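1/ We finished our written rules for testing home robots in simulation. Usside is the project, and the rules took us since June. I post the main ones in this thread, maybe they are useful for other small teams.

2/ First, the flat we work in. Every rule was tried in it before we wrote it down.
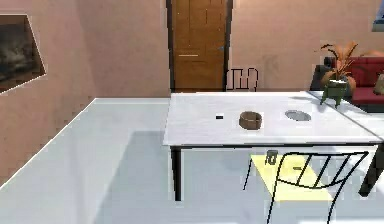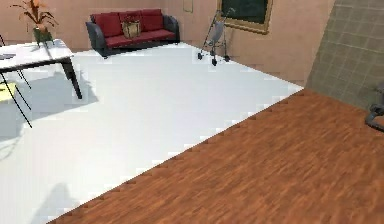
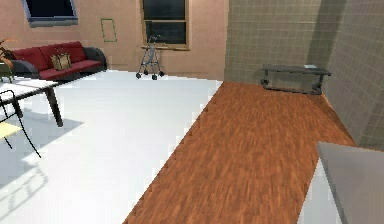 Three views of the same simulated flat, furniture in place.

3/ Rule one: a run has a number, a scene version and a person responsible. If one of these is missing, the run is not counted. We had 961 runs on the disk when we started. After this check 880 stayed.

4/ Rule two: the furniture is frozen for a test series. You want to move the sofa? Fine, but then it is a new scene version and the old results stay with the old one. We were not strict with this before and it cost us a lot of comparing.

5/ Rule three: mobility aids and strollers are treated like a person is holding them. The robot keeps the larger distance, also when the thing is standing against a wall. Some colleagues find this too careful. I don't.

6/ Rule four is for floors. Where white floor meets wood floor, the border in our flat is like a saw. So we log the floor type under each wheel, not only under the centre of the robot. Please check this in your own scenes, the default in Poltari takes the centre.

7/ Rule five: thin things get their own test list. Wire chairs, table legs, curled metal legs, long plant leaves. A general "obstacle avoided" score hides them too well. Our list has 157 cases now and it is still growing.

8/ Rule six: stop means stop. After an emergency stop the robot does not continue by itself, also not in simulation. Denex asked us if we can relax it to save time at night. We said no, a habit from the simulator goes later to the real kitchen.

9/ Rule seven: no success rate from fewer than 30 runs. You can write "tried it, looks good" in the notes, but no percentage and no colour in the table.

10/ What we did not solve: light. A dark window and a very bright floor in one room is hard for the depth estimate, and we have no good rule for how many light settings are enough. If your group has a number and can defend it, please write to me.

11/ The text of the rules is four pages, in plain language. Lu has the French version in work. Corrections to my English are also welcome - I know the articles are a problem.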